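3.2 Household tables and the length of the working day

The second part of the survey concerned people who do paid work at home on furniture that was not bought for this purpose. We visited 60 households in Millport and 40 in Satilmont between October and March. In both towns the rents have grown faster than the wages, and a separate room for work is rare. Most respondents shared one table between work, meals and the homework of children.

We asked each respondent to keep a simple diary for 5 weeks. In the diary they wrote when the table was cleared for work and when it was given back to the family. Monday was the day with the latest finish in both towns. Several respondents explained that orders which arrive during the weekend must be answered before the next morning, so the evening meal was moved to the sofa or was eaten late.

The height of the table was seldom adapted to the person. Respondents in Satilmont more often worked on a low table, and they reported more pain in the neck and in the upper back. In Millport the complaints were mostly of the wrists and the forearms. We do not claim that the table alone explains this difference, as the kind of work was also not the same in the two towns.
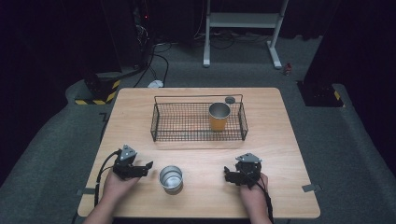
Figure 4. Both forearms over a light wooden tabletop during work with the hands.

Lighting was the second subject on which the diaries were rich. Many respondents worked after the children were asleep and kept the main lamp off in order not to wake them. The earlier study in the Kneževič district found the same habit among home tailors, but it did not ask about the cost of electricity. In our interviews the cost was named as often as the sleep of the children. One respondent in Millport had moved her table three times in one winter to be nearer to the street lamp.

The Wonuden housing programme offers a grant of 400 euros for the improvement of home workplaces. Few respondents knew of it, and those who knew had found the form difficult. It asks for a plan of the dwelling with the work area marked, and a table which is used for work only in certain hours cannot be marked in this way. We return to this question in section 5, where the rules of the grant are compared with the hours written in the diaries.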